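Grassland owls need more than goodwill

Brayden Leclerc

The short-eared owl does not behave as most people expect an owl to behave. It hunts in daylight as readily as at dusk, it nests on the ground, and it goes where the voles are. A pasture that holds several pairs one spring may hold none the next. This habit of wandering makes the species difficult to count and, in the view of this writer, far too easy to overlook when land is rezoned.

The Hekley grasslands illustrate the difficulty. In September the regional planning office accepted a habitat survey covering 167 hectares north of the Breltum road. The survey was carried out over 2 mornings and recorded no owls. On that basis the land was classed as having low value for ground-nesting birds, and the proposed buffer along the creek was reduced from 200 metres to 100.

No one acted in bad faith. The surveyors followed the method they were given, and their report is a careful one. The method itself is the problem. A species that follows its prey cannot be judged absent after a single season, least of all in a year when voles are scarce. Old tussock grass should be valued for what it can support over a decade, and the planning rules should say so plainly.

Mowing deserves the same attention. Many owners would gladly leave a rough margin until the young have flown, but the present weed bylaw treats tall grass as neglect. A short exemption for registered nesting areas would cost little – and it would remove the threat of a fine from people who are trying to help.

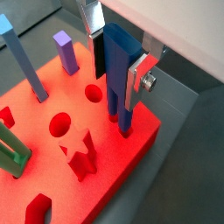
Coloured pegs and an orange foam board with shaped holes.

The Jeon and Mostent districts already require surveys across several breeding seasons before grassland is reclassified. Their rules have not stopped building. They have moved some of it to ground that was under the plough, where the loss to wildlife is smaller.

The Hekley plan remains open for comment. The office should restore the full buffer until a longer survey is complete, and it should publish the method for that survey before the work begins.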